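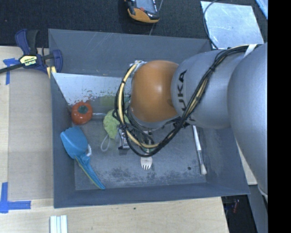

**Storage bins for play food -- sloping sides or straight?**

**lutuvano_shed** -- August 2018

We need a new bin for the pretend shop at our playgroup. I want a big open-topped one in dark grey plastic. Has anyone used the Ikell with the sloping sides? Ours has to hold toy veg, scoops and a tangle of string.

**mossgate**

Had 2 of them for years. They scuff on the bottom quite quickly but it's only marks. Easy to wipe out.

**Tin_Lid**

I'd go straight-sided. You lose a lot of floor with a slope, and long-handled things never lie flat. Romaniuk do one for the same money.

**mossgate**

Depends what goes in it. Small children can get a tomato out of a sloping bin much more easily. In a straight one it rolls into the corner and stays there.

**Tin_Lid**

Then buy a shallower bin. Grey is a poor choice as well, you can't see the dark bits at the bottom.

**lutuvano_shed**

Red and blue things show up fine on grey. It's the cord I keep losing. Might put that in a bag.

**pell_and_co**

Nerkau had the sloping ones reduced last time I was in. Measure your table first -- mine overhung by roughly 6 cm and had to go on the floor.

**lutuvano_shed**

Thanks. Will measure up and order one for September.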